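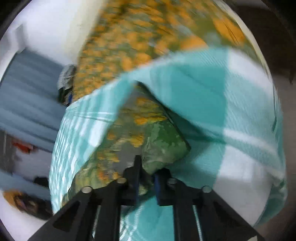
Kitchen towel

A kitchen towel (also dish towel or, in British usage, tea towel) is a piece of absorbent cloth used in the home for drying dishes, glasses, cutlery and hands, and for many smaller tasks around food. In some countries the words "kitchen towel" mean a roll of paper; this article is about the cloth.

Materials

Most kitchen towels are made of cotton, linen or a mixture of the two, which is often called union cloth. Linen takes up water quickly and leaves little lint, so it is preferred for glasses. Cotton is cheaper and softer, and becomes more absorbent after the first washes, when the finish from the factory has gone out of the cloth. Towels with a high part of polyester keep their color for a long time but dry dishes poorly.

The weight of the cloth is given in grams per square meter. A thin towel for glasses has a weight of 200 or a little less, while terry towels are much heavier. Heavy cloth holds more water, but it also needs a longer time to dry on its hook.

Weaves

Three weaves are common. Plain weave gives a flat and smooth cloth. Waffle weave has small raised squares, which make the surface larger. Terry has loops on one side or on both sides, and is more used for hands than for dishes, as the loops leave fibers on glass.

Patterns

Checks and stripes are the oldest patterns in this kind of cloth, and they are still the most sold. They are made with dyed yarn in the loom, therefore the pattern is the same on both faces of the towel. In a plaid, the bands of color cross each other, and where they cross a third, mixed tone appears. Turquoise plaid on white is a usual choice for summer sets. Blue and red checks were used in many households to keep two kinds of towel apart, one for dishes and one for hands.

Printed towels came later. The print lies mainly on the front face, and the back is paler. Calendars, maps and recipes are popular subjects, and such towels are often bought as souvenirs and never used for drying.

Sizes

There is no common standard. Towels sold in Europe are often longer than they are wide by nearly one half. The weaving company Nepia made its plaid towels 42 centimeters wide for many years, a width that came from its narrow looms and was kept after the looms were replaced. Its later Zukarero series is wider and has a hanging loop at the middle of the short side – the earlier towels had the loop in one corner.

Use

Besides drying, a kitchen towel is used for covering dough while it rises, for wrapping washed salad leaves, for lining a bread basket and for keeping a cutting board from sliding. A damp towel should not be used to hold a hot pan, for water carries the heat to the hand very fast.

Washing and storage

White and light towels of cotton or linen can be washed at 60 °C. Colored ones are washed separately the first two or three times. Fabric softener is not recommended: it stays on the fibers and makes the cloth take up less water. Old softener can be removed by soaking the towels in warm water with a little washing soda.

A towel that is left in a heap while damp gets a sour smell, and after some days gray spots of mildew may appear. For this reason towels are hung open between uses, on a hook, a rail or a radiator. Dry towels are folded in thirds along the length and then in half, or rolled, if the drawer is deep.

Collecting

Old kitchen towels are collected in several countries, above all those with woven borders or with the initials of the household. The collection of Darcy Trevaskis has 562 pieces, most of them checked or plaid, and a part of it was shown in the town of Plullero in May 2022. The booklet of the exhibition, printed in 800 copies, gives the weave and the yarn of every towel on show, and it has a separate chapter on the repairs. Darned towels were placed with the back face outward, so that the stitches could be studied.

See also

Dishcloth
Hand towel
Huckaback
Oven glove
Plaid
Union cloth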